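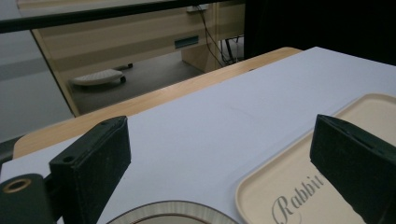 Gripper view over the white foam board, with the "Rabbit" tray at lower right.

# Prullureo Hand Kit: sample set, tableware

Prullureo is a hand-held gripper kit sold by Unovska. It has two fingers, a camera and a recorder. An operator holds it and does the job by hand, and the recording is used to train a robot arm fitted with the same fingers. Buyers of the kit get this sample set so they can check their tools before making recordings of their own.

## What is in it

- 300 episodes, one operator per episode
- 3 tasks: stand a plate, stand a bowl, move a tray
- wrist camera video and finger opening width
- one text label per episode

Episodes longer than 4000 video frames were dropped. Failed grasps were kept and carry the label `fail`.

## Setup

Work is done at table height on a foam board. Dishes are placed flat or on edge. Room lights stay on and no extra lamps are used. The background was left as it is in a working room, so cables, furniture and floor markings show up in many episodes. Glazed dishes give bright reflections. If your model reads these as edges, try the `gloss` split first.

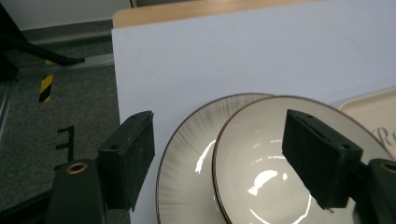
Two dishes on edge between the fingers. Brown-rimmed plate at left, deeper dish in front of it at right.

## Fingers

The set was recorded with the standard block fingers. The thin fingers are sold separately and are not covered by these calibration files. Check the screws on both fingers before each session. A loose finger shifts the width reading and the episode has to be thrown out.

## Known problems

- Width readings drift in long sessions. Re-zero every 2 hours.
- In some episodes the near finger hides part of the object. There is no second camera.
- Labels use "plate" and "bowl" loosely for deep plates.
- The Adeyemi loader reads version 3 files only. Use `convert.py` for version 2.

## License

Free for testing and research by kit owners. For resale or use in a shipped product, write to Unovska.

Print this page | E-mail this page

Related items

Prullureo Hand Kit: setup guide
Thin fingers: fitting and calibration
Adeyemi loader: release notes, December
Brokora wrist mount: sample set, boxes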